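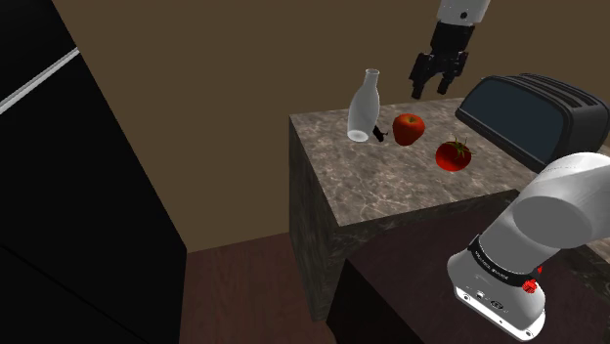 Jesard, August

Apple pick fails after object positions are randomized
Posted by Stelios Andreadis in Student Projects

I am writing on behalf of a student group in the introductory robotics course at Clirnby College. Our term project requires a simulated arm to pick up an apple from a kitchen counter and release it at a marked position. The kitchen is built in Sumix, and the counter also holds a bottle, a tomato and a toaster.

With fixed object positions, the task is completed reliably. The project guidelines require that the positions be changed at the start of every run, and under that condition most attempts fail. The fingers close, the apple rolls away, and the arm proceeds to the release point with an empty gripper. We have recorded 1,000 runs so far and can supply the logs on request.

Our grasp height is a fixed value measured from the counter top. The apple is permitted to start in any orientation. We would be grateful for advice on whether the fault is more likely to lie in the grasp itself or in the contact settings, which were left as installed. The written report is due at the end of the month. 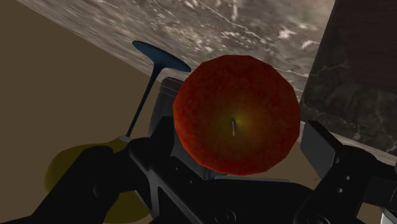
We should add that the approach direction is always vertical. One member of the group has proposed allowing an angled approach, but this would require changes to the path planner, and the group would prefer to avoid them at this stage.

2 replies

Đào
Lab assistant, Jesard Technical Institute

Please examine the grasp height first. A fixed height measured from the counter is suitable only when the object always rests in the same way. Read the position of the center of the apple at the start of each run and set the height from that value. The fingers should close at the center of the fruit or slightly below it. If they close above the center, the curved surface tends to push the apple down and out.

Secondly, confirm that the objects have come to rest before the arm begins to move. Groups in our own course often start the arm as soon as the objects are placed, and the position that was read is then out of date. A delay of some 2,000 simulation steps was sufficient for our exercises. A better method is to wait until the speed of every object falls below a small limit.

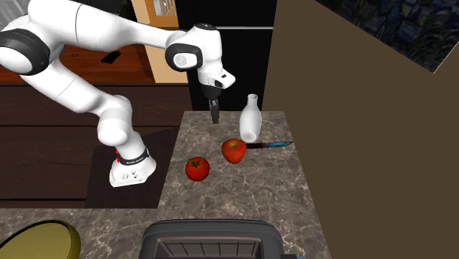
Arm and gripper above the counter, to the left of the white bottle.

The contact settings should be left alone until both of these items have been corrected. Raising the friction can conceal a poor grasp, and examiners may ask why the value was changed. For the report, I would recommend sorting the failed runs into three groups: missed entirely, touched but not held, and dropped during transport. The vertical approach may be kept, provided that runs in which a neighboring object blocks the fingers are listed separately.

Clirnby_Lab2

Increase the friction. It worked for our team last year. Also check that the gripper opens fully before it descends.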